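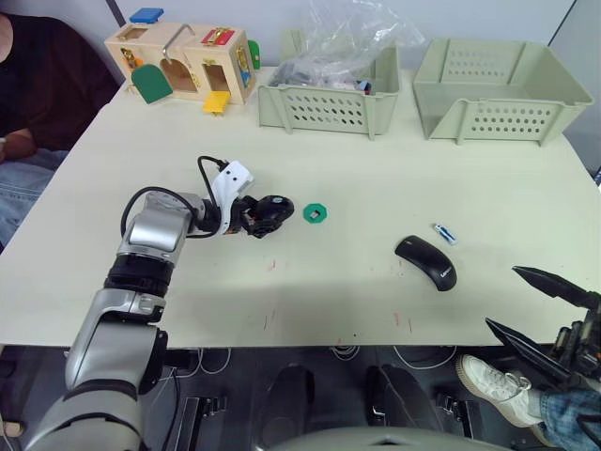
桌上的绿色六角形

Shaimaa Slaoui
2021年1月6日

1/
我想用中文写一写我们家戒奶嘴的事情。中文是我的第四种语言,写得慢,有错请大家告诉我。上次写幼儿吃饭的帖子,收到了404条留言,很多人问我奶嘴怎么办。那时候我没有资格回答,我女儿自己还整天含着呢。

2/
先介绍情况。女儿两岁八个月,名字我不写,在这里叫她小豆。儿子五岁,从来不要奶嘴,他小时候你把奶嘴放进他的嘴里,他像吐鱼刺一样吐出来。所以我一点经验也没有。第二个孩子教我的东西跟第一个完全不同。

3/
小豆出生第三天开始用奶嘴,是我婆婆买的,Ouellet牌,透明的,后面有一个小圆环。后来我们买了很多一样的。她只认这一种。有一次在Bancombe过夜忘了带,我丈夫晚上开车出去买了另一个牌子,她含了一下,拿出来看一看,很有礼貌地还给了他。

4/
然后哭到半夜。

5/
我不是反对奶嘴的人。头一年它帮了我们很大的忙,我要公平地说这句话。坐飞机、打针、长牙,都是它陪着。有的妈妈觉得用奶嘴是偷懒,我读到这种话会有一点生气,可是用外语生气很累,所以我一般不回。

6/
决定戒,是去年牙医说的。她看了小豆的门牙,说上面和下面合不起来,中间有一条缝。她说现在停的话,多半自己会长好,让我们三月再去检查。她讲得很平静,我回家却睡不着,在网上看牙齿的照片看到两点。请不要学我。

7/
我丈夫的意见是:一次全部扔掉,哭三天就好了。我的意见是:慢慢来。我们为这个问题讨论了(这里我本来写"吵架",查了词典,觉得"讨论"比较好看)两个晚上。最后用我的办法,条件是如果一个月没有进步,就用他的。

8/
第一步,只在家里用。出门的时候奶嘴放在门口的碗里,回来再拿。我以为会很难,结果最难的是我。在超市排队,她刚开始哼哼,我的手已经伸进包里去找了。包里没有奶嘴,我找到一个旧的米饼,给了她。

9/
第二步,在家里也只能在床上用。想要奶嘴?可以,请到床上去。这个办法是从一本书里看来的,书名我忘记了,对不起。头两天小豆一天去床上十几趟,躺得直直的,含一会儿,把奶嘴放在枕头上,下来继续玩。她很守规矩。我看了又想笑又心疼。

10/
到了第三天,她发现床上没有意思,哥哥在客厅里玩得很热闹,她听得见声音。去的次数就少了。我要感谢我儿子,他什么也没有做,只是很吵。

11/
有人会问午睡。午睡那时候还是给的。我不敢动午睡。小豆如果中午不睡,到下午五点就变成另外一个人,会为了袜子的颜色躺在地上。两只袜子是一样的颜色。问题就是这个,她要不一样的。 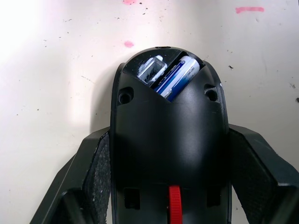
Rosaire Bouchard:我家那个是两岁半一次停的,第一晚哭得很厉害,第二晚就好多了。你们这样一点一点地减,孩子会不会反而难受得更久?

12/
谢谢Rosaire,这个问题我想了很久。也许会的。我不能说我的办法更好,每家的孩子脾气不一样。小豆是那种换杯子也要先商量的孩子,提前告诉她,她就能接受,突然来一下,她会记很久。要是换成我儿子,我大概会听你的,一次停掉。

13/
还有一个原因,说出来不好意思。我们住的是公寓,楼上楼下都听得见。Sellalden的房子墙很薄。以前小豆肚子疼哭了一夜,早上在电梯里邻居对我笑了一下,那种笑我到现在还记得。

14/
第三步是夜里。这一步我准备了最长的时间。每天睡觉以前我跟她讲:奶嘴是小宝宝的东西,你的牙齿要长大,过几天我们跟奶嘴说再见。她点头。我问她懂不懂,她说懂。我问她懂了什么,她说:要吃饼干。

15/
很多人推荐"奶嘴仙女",就是晚上仙女来拿走奶嘴,留下一个礼物。我没有用。我小时候在老家,大人说晚上会有谁进屋子来,都是吓唬我们的,所以我一想到有人半夜进孩子的房间拿东西,自己先害怕了。这是我个人的问题,你们用仙女完全没关系。

16/
我们的办法是换。让她自己选一个新的睡觉伙伴,选好了,就用奶嘴去换。她在店里选了一只灰色的毛绒驴,牌子叫Tolar,耳朵很长,样子有点累。旁边有兔子,有小熊,还有一只会发光的绵羊,我指给她看了两次。她要驴。

17/
事先我跟店员说好了:孩子会给你一个袋子,请你收下,我已经在网上付了钱。店员是个很年轻的男孩子,做得非常认真,双手接过去,说谢谢,这些够了。小豆很满意。走到门口她回头看了一眼,我以为要哭,她是跟他说拜拜。

18/
回家的路上她一直抱着驴,问它饿不饿。到了晚上七点半,洗完澡,刷完牙,讲完两个故事,她躺好,伸出手来,说:奶嘴。

19/
我说奶嘴换了驴了。她说对。然后又说:奶嘴。我说店里的叔叔拿走了。她说对。她想了一会儿,说:明天拿回来。
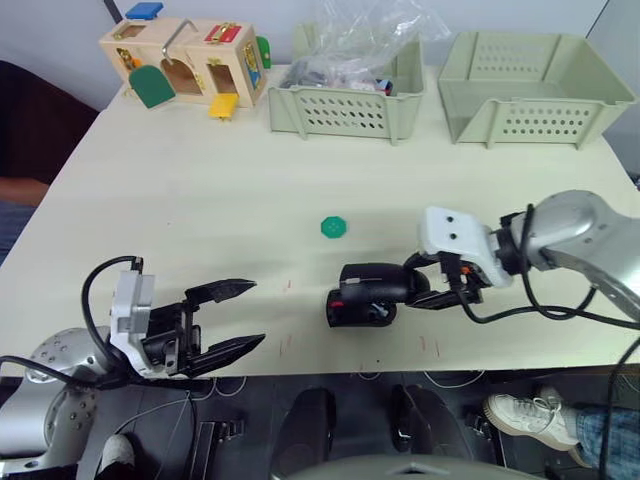
20/
第一夜的记录,我照实写。哭了40分钟。不是很大声的那种,是很伤心的、讲道理的那种哭,中间停下来跟我解释她为什么需要奶嘴。我坐在床边拉着她的手,没有多说话。我说多了她更难过,这个我以前就知道,可是很难做到。后来她把驴的耳朵放在自己的鼻子旁边,睡了。

21/
夜里醒了三次。一次要水,一次要爸爸,一次要奶嘴。要爸爸的那次我很高兴地去叫了爸爸。

22/
第二夜,哭得短一些,但是凌晨四点醒了就不睡了。我们两个坐在厨房里吃香蕉。她问我,我小时候有没有奶嘴。我说没有,外婆给我一块布。她问布在哪里。我说不知道,很久以前的事了。她拍拍我的手,把驴借给我抱了一下。

23/
第三夜最差。书上都说第三天会好起来,我们家没有。她已经明白明天也不会拿回来了,是真的明白了。我丈夫站在走廊里,小声说,要不要去店里再买一个?就是那个说一次全部扔掉的人!我没有笑他,我自己也正在想同样的事。

24/
我在这里停一下,讲一个词。中文说"戒"奶嘴,跟戒烟、戒酒是同一个"戒"。第一次看到我觉得太严重了,她才两岁。过了第三夜,我觉得这个字选得很准确。还有"断奶"的"断",也很有力气。如果有更温和的说法,请教我。

25/
第四夜哭了一小会儿,第五夜只是问了一声。从第六夜开始,她不问了,但是入睡变慢了,翻来翻去,唱歌,跟驴说话。以前含上奶嘴很快就睡,现在要磨很久。这个到今天还没有完全恢复,想戒的家长请把这段时间也算进去,晚上不要安排别的事。

26/
午睡跟夜里是同一天停的。前面我说不敢动午睡,可是奶嘴已经交给店里了,没有办法只交一半。结果有几天她中午完全不睡,我推着车在外面走,从我们家走到河边再走回来,下雨也走。有时睡着了,有时是我快睡着了。

27/
几个实际的问题,很多人私信问过,我一起回答。

问有没有奖励贴纸:试过,她把贴纸都贴在驴的脸上,我就没有再继续。
问有没有剪奶嘴头:没有,牙医说剪过的可能会掉小块,不安全,我听她的。
问有没有涂苦的东西:没有,也不想。

28/
问生病了怎么办:她在第二个星期感冒了,鼻子不通,很可怜。我给她垫高了一点枕头,多抱,多喝水。没有给奶嘴,家里也确实找不到了。鼻子不通的时候本来含着也不舒服,所以这一关比我想的容易。
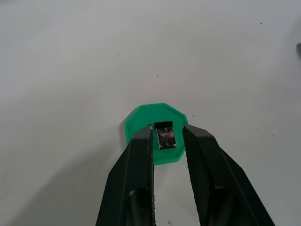

29/
说"找不到"不太准确。上个星期我搬沙发,后面有一个。上面都是灰。我拿在手里,小豆从我后面走过来。我想,完了。她看了看,说:这是宝宝的。然后她去厨房,自己打开垃圾桶的盖子,等着我扔进去。

30/
我扔了。关上盖子以后她忽然哭了,哭得比第一夜还大声。我也不知道怎么办,就跟她一起坐在地上。我跟她说,你想它了,是不是。她说是。我说我也有一点想它。这句话是真的,她含着奶嘴睡觉时那个一动一动的下巴,以后看不到了。

31/
幼儿园那边也要提前说好。我们犯了一个错误:我通知了早上的老师,忘了通知下午的老师,幼儿园还有一个备用的奶嘴放在她的格子里。你们可以猜到。那天她回家心情特别好。

32/
老师后来很抱歉,我说是我没有讲清楚。请大家记得检查这些地方:幼儿园的格子,奶奶家的抽屉,车座的缝里,冬天外套的口袋。外套口袋最危险,换季的时候它会自己出来。

33/
婆婆那边也花了一些时间。她嘴上同意,可是每次见面都要说一遍,可怜的孩子,什么都没有了。小豆当着她的面本来好好的,听了几遍就开始觉得自己可怜。我丈夫去跟他妈妈谈的。这种谈话我建议由亲生的孩子去谈,不要由媳妇去谈,尤其不要用媳妇的外语。

34/
说话方面有一点变化,我写下来给有兴趣的人看。以前她含着奶嘴讲话,我们都习惯了,一半靠猜。现在嘴巴空出来了,她从早讲到晚。三种语言一起讲,阿拉伯语、法语,还有从我这里学的几个中文词。昨天她对驴说"不可以"。声调是对的,比我的好。

35/
哥哥对这件事的看法是:现在妹妹太吵了,能不能还给她。

36/
牙齿我还不知道结果。要等三月检查。我每天刷牙的时候偷偷看那条缝,有时候觉得小了,有时候觉得一样。我丈夫说我看得太多了,这样看不出来的。

37/
早上看到这串帖子的草稿已经有2,398个字,本来想删掉一些,后来反而又写了很多。用外语写的时候,我不太会写短的句子,总怕别人误会,就再加一句。

38/
Rosaire又问驴要不要洗。要洗的,可是必须当天干。我现在是早上她去幼儿园以后洗,放在暖气上面,晚上以前翻几次。耳朵最难干。我正在网上找第二只一样的,Tolar这个颜色好像不卖了。如果谁在Bancombe的店里看到灰色的,长耳朵的,请给我留言,我付邮费。

39/
下次想写跟哥哥同一个房间睡觉的事。我们打算等她的睡眠稳定一点再搬床。有经验的家长请先告诉我,两个孩子是一起关灯,还是一个先睡一个后睡?我们家现在两种意见都有,还在讨论。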